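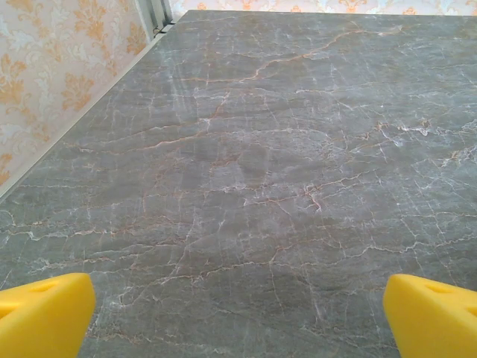 Kitchen Table Brews is looking for people who make their own drinks at home and would like to make them in company for a summer. Iced tea, barley tea, kvass, kombucha, ginger beer, shrubs, cold coffee, the thing your aunt made with dried fruit and never wrote down – all of it counts. We meet in the Wodgate kitchen, and most of the tasting and talking goes on over a gray marble-patterned tabletop with white and rusty orange veins running all over it. It has a bit of shine to it, it takes up a good share of everyone's attention, and at least one person in every group ends up tracing a vein with a finger while they think about what they're tasting. If you have ever held a pitcher up to a window and wondered why this batch came out darker than the last one, please read on!

What we're doing

The project began with Ileana Pîrvu and Mimoza Petkov comparing two batches of bread kvass made from the same recipe. Same rye, same sugar, different kitchens, and you would not have guessed they were related. They invited a few more people to try the recipe, then a few more, and by the end of last season we had a box with 235 recipe cards in it. Some are typed and tidy. Some say "sugar until it's right." We love both kinds, but the second kind is where we need you.

We want to take the vague ones and make them again, several times over, with different hands, and write down what happens well enough that a stranger could follow along. The finished recipes will go into a printed booklet under the title Nyamweya, named after the street where the first tastings were held. It will be spiral bound so it stays open on a counter, and every participant gets a copy.

Who we're looking for

There are seven places. You don't need training and you don't need to be good at this yet. One of our best note-takers last season had never made anything more complicated than lemonade, and her cards are the clearest in the box.

We would love to hear from you if you:

are 18 or older and can get to Wodgate on your own steam
make drinks at home now, or used to, or have been meaning to start
can taste something you don't like and still find a few useful words for it
don't mind measuring the same thing three times
would be happy to share at least one recipe of your own

Families' recipes are especially welcome, including the ones that came from far away and got changed on arrival when the right leaf or grain couldn't be found in the store. Tell us about the swaps. Diệp Vũ brought us her grandmother's roasted rice drink last year, along with the version her mother made after moving here, and we spent a whole session going back and forth between them. It was one of the happiest afternoons of the season, and we still haven't agreed on which is better.

What a session is like

You arrive, wash your hands, put on an apron and get a card. Two people work together on each recipe. One makes, one writes, and you trade places halfway through. We go slowly. There's a lot of waiting in this kind of cooking, so there's also a lot of sitting and talking, and Settimio Sala usually has something in the oven.

After that comes the looking. We look at every batch before anybody tastes it, and we write down what we see in ordinary words. You'd be surprised how hard that is at first! "Brown" is the word everyone reaches for, and brown covers a great deal of ground between straw and molasses. We ask you to look at the sides and the middle, to look at the surface and the walls of the container, and to move your head and look again. A color often changes a good deal from the thin part of a vessel to the thick part, and the light in a kitchen does its share as well.

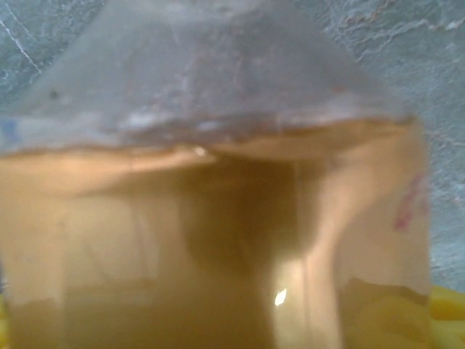

Caramel toward the sides, a muddier olive-brown in the middle.

We use see-through containers for this part whenever we can. Cloudy or hazy walls are a nuisance but a common one, and your card has a line for them, so that the next reader knows if the haze was in the drink or on the vessel. There's another line for smudges and film near the top of the liquid. Please don't wipe anything until your partner has finished writing.

Tasting comes last. Small cups, plain crackers, water. We taste without talking for a couple of minutes, then everybody talks at once, and then Aurel Nistor makes us do it in order. Bring opinions. You will not be asked to taste anything that hasn't been checked by the session lead, and you can pass on any cup for any reason without explaining yourself.

Dates and time

Sessions run through August, in the afternoons, two a week. Each one lasts from 1:30 until 4:30, and we do finish on time. We'd like you to come to at least five of them, which leaves room for a vacation or a bad cold. The exact days will be settled with the group once we know who is in it. There is also a short get-together before the season starts, where you'll meet your partner, see where the spoons are kept and sign the paperwork.

Between sessions you'll be asked to try one recipe at home and fill out a card for it. Plan on an hour or so of actual work, plus however long the drink wants to sit. If it goes wrong, fill out the card anyway. Cards for failed batches are filed right next to the good ones, and we read them more often.

What you get

Participants receive a stipend of $200 for the season, paid at the last session. We also cover all ingredients, including the ones for your home batches, up to a reasonable amount – save your receipts and hand them to Mimoza. You'll take home a set of measuring spoons, a notebook, whatever is left over from the session if you bring a bottle with a tight lid, and your copy of the booklet when it's printed. Your name goes in it unless you'd like it left out. You keep the right to use your own recipe anywhere you please.

The season's full budget is $3000, with help from Prisatell, who are paying for the printing. They have no say in which recipes go in.

Things to know before you apply

Allergies: We work with wheat, rye, barley, honey, ginger, citrus, dried fruit and sometimes nuts. We'll do our best to plan around one person's allergy, but it is a shared kitchen and we can't promise that no trace of anything is left. Please write to us first if this matters for you, and we'll talk it through.

Alcohol and caffeine: Some fermented drinks contain a little alcohol, and many of the teas have caffeine. Both are marked on the cards before tasting.

Getting around the room: The entrance is at street level. If you'd like to sit for the making part, tell us and we'll set up your place that way. Tall stools and regular chairs are both available.

Language: Sessions are in English, but cards can be filled out in any language you write comfortably. Quite a few already are, and we have friends who help with translating them.

Kids: We can't have children in the kitchen during sessions, sorry. There will be an open tasting for families at the end of the season, and small people with strong views are very welcome at that one.

How to apply

There's no long form. Send us a page or less, by email or on paper, with your name, the best way to reach you, and answers to these:

Which drink would you bring to the first session, and who taught you to make it?
What does it look like when it's ready?
Is there a recipe you've lost and would like to get back?
Which weeks in August can't you do?

Take the second one seriously and have fun with it. We read those answers out loud to each other. A past favorite was "like the creek after rain, but on purpose."

If writing isn't your thing, record a message of three minutes or less and send us that. Applications go to Ileana Pîrvu at the Wodgate kitchen. You can also post them on Cluko, in the Kitchen Table Brews group, where the old recipe cards are being typed up bit by bit and anyone can leave a comment. Please don't send drinks. We have received drinks in the mail, and we'd prefer to meet them in person.

We start reading applications in April 2025 and will keep going until the places are full. Everyone who applies will get a reply. We try to put together a group with a mix of ages and a mix of drinks, so if you are the fourth wonderful ginger beer person in a row we may ask you to join the reserve list. Reserve list people do get called! Two of last season's group came in that way, and one of them now leads the shrub table.

Not sure if it's for you?

Come to an open afternoon. Diệp and Aurel will have a few things ready to look at and taste, the recipe box will be out for anyone who wants to dig through it, and you're free to stay ten minutes or the whole time. Bring a friend if you like. If you have an old recipe in a handwriting you can't make out, bring that too – Settimio is very good at those, and he'll have his reading glasses with him.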